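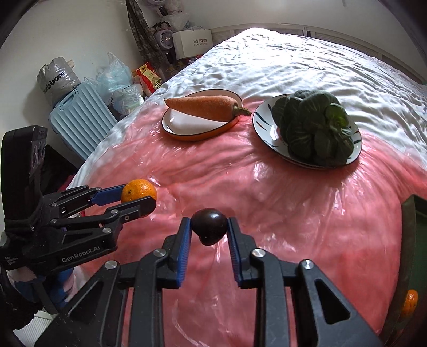 Produce storage in a one-room apartment is mostly a question of flat surfaces, and we get more mail about it than about anything else on the site. The Losel guide to small-space living was written for people whose kitchen is a hot plate and a shelf, and whose sorting table is whatever happens to be horizontal that day. A bed will do. Spread a plastic sheet over the quilt first, put the big things on plates (a carrot on one, a head of bok choy on another) and leave the mandarins and anything small and dark to be dealt with one at a time. The questions we hear most are answered here, in no order we would care to defend.

Do I really need the plastic sheet?

You need something. Bok choy carries water in the base of its stems long after you think you have shaken it dry, and carrots arrive with a little of their native soil as a souvenir. A clear painter's sheet from the hardware store is fine. So is a cut-open mattress bag, if you have moved recently and kept it for reasons you can't remember. It will wrinkle. Let it. People have written to us for tips on getting the creases out, and we can only admire how much free time they have.

Why plates? Isn't the sheet enough?

Plates keep the wet things from wandering. A bed is not level, and a carrot knows it. An oval dish is good for long vegetables, a round one for leafy ones, and they do not have to match. If yours match, congratulations, and please don't send photos.

What order should I sort in?

Leaves first, roots second, citrus third, soft fruit last. Leaves wilt while you dither. Soft fruit goes last so that it spends the least time under other people's elbows. Some readers prefer to do the soft fruit first while they are still feeling patient, and that works too.

How do I tell if a plum is ready?

Press gently near the stem. A ripe plum gives a little and goes back. If it gives a lot and stays there, it is ready in the sense that you should eat it over the sink. Firm ones can sit in a bowl at room temperature for 2 or 3 days, then go into the fridge. A paper bag speeds things up if you are in a hurry.

Does the same test work on mandarins?

Not very well. A loose skin can be perfectly fine on a mandarin and some varieties come that way. Go by weight instead: pick up two of the same size and keep the heavier one for yourself. Soft, wet spots are bad news, and so is any patch of blue or green fuzz, which will introduce itself to the neighbors overnight. Pull that one out, wipe the ones it was touching and dry them.

Can the fruit and the vegetables live together?

In a big kitchen you would keep them apart. In one room, you keep them apart as far as the room allows – generally a few feet, with you in the middle. Plums give off ethylene as they ripen, and leafy greens turn yellow near it. Separate bags in the fridge help. If you only have one drawer, give it to the greens and keep the fruit on the top shelf, where you will see it and possibly even eat it.

How should I store bok choy?

Unwashed, wrapped in a dry paper towel, in a bag left slightly open. Wash it when you are going to cook it. If you already washed it because it looked dirty and you have standards, spin or pat it dry and change the towel the next day. The leaves go limp before the stems do, so a sad head can still be sliced into soup.

And carrots?

Cut off any green tops and leave the rest of the carrot alone. One large carrot will keep for weeks in a closed bag in the coldest part of the fridge. Very large carrots sometimes have a woody core. You can cut around it, or grate the whole thing and pretend you didn't notice.

I don't have a fridge. Am I doomed?

You are shopping more often, which is a milder fate. Buy greens the day you cook them. Mandarins are happy in a cool, shaded spot for several days, and carrots will put up with a box of barely damp sand if you can explain a box of sand to your landlord. Keep everything off the windowsill. It looks charming there and it cooks.

Where do I keep all the plastic bags?

Every household has a pile of bags, and every household believes it is temporary. Put them inside a single larger bag and hang it from a hook. Inside an empty suitcase is also good, right up until you have to travel. We tested the Hivelico bag tube for this section and found that it holds 56 flattened bags, after which it holds a grudge.

Which containers do you recommend?

Whatever you own with a lid. If you are buying, we have used the shallow Bolletti bins for two winters and they stack without sliding. The Demchenko crate is deeper and better ventilated, but the bottom layer tends to be forgotten until it makes itself known. Line either one with newspaper.

How do I get everything off the bed afterward?

Plates first, carried level. Then the loose fruit, into a bowl. Then fold the sheet inward from all four sides so that the grit ends up in the middle, and shake it out over a trash can. Do not shake it out the window. We have had one letter from someone who lives below a reader of this page, and it was not fan mail.

Wipe the sheet with a damp cloth, hang it over the shower rod and use it again next time. Check the quilt for leaf bits before you go to sleep.

Isn't it unhygienic to put food on a bed?

The food is on a plate, and the plate is on plastic. Wash your hands, wash the produce before you eat it and keep the outside of your shopping bags on the floor where they belong. Raw meat is another matter and should never go near the bed, sheet or no sheet. We thought this was obvious until May.

My question isn't here. Where can I send it?

Use the contact form at the bottom of the guide. There are 367 messages ahead of yours at the time of writing, and a good share of them concern garlic, so please check the garlic page first.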